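Mon 11 February

Dye bench, second round of the onion skin tests. So happy with this one!

Wound the wool into 8 small skeins last night, all the same undyed Fernard two-ply, and had them soaking before breakfast. Alum mordant on six, nothing on the other two. Dye pot was the skins we've been saving since December (mostly yellow, a few red ones got in, I stopped picking them out after a while). Simmered 60 minutes with the lid on, strained through the old pillowcase, let it come down to warm before any wool went near it.

Skeins 1 to 3: deep amber, very even. Skein 3 came out after 20 minutes and is already darker than anything from round one, so the longer soak on the skins is worth keeping.

Skeins 4 and 5: same bath, then a dip in iron water. Went a mossy olive within seconds - I nearly yelled. Pulled 5 early and it has a lovely gray cast to it. More of this please.

Skein 6: spare, left in overnight. Check in the morning.

7 and 8, no mordant: pale tan, a bit patchy where the ties were too tight. Use looser figure-eights next time, four per skein.

Costel Furtună came by with a bag of walnut hulls and his notes from the Moldovan rug course. He thinks the red skins push everything toward brown and I should split them out properly. Fair. He also swears by rainwater, so there's now a bucket under the downspout. We argued about vinegar rinses for far too long and I still want to try one.

Want to do small heat-set samples as well, painted yarn in a covered dish, short bursts with rests in between. Much quicker than firing up the big pot for a few yards! Whatever we use for that stays out of food use for good, dishes included.
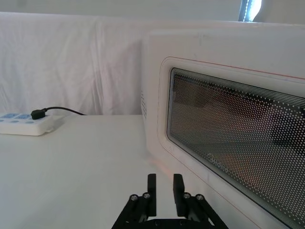 Microwave, white with the orange trim round the door.

To do: label the skeins before they all look alike, weigh the leftover alum, tape half of each sample in the south window for the fading test. Ask Costel how long he soaks the hulls. Bath saved in the lidded bucket, should have one more weak batch in it.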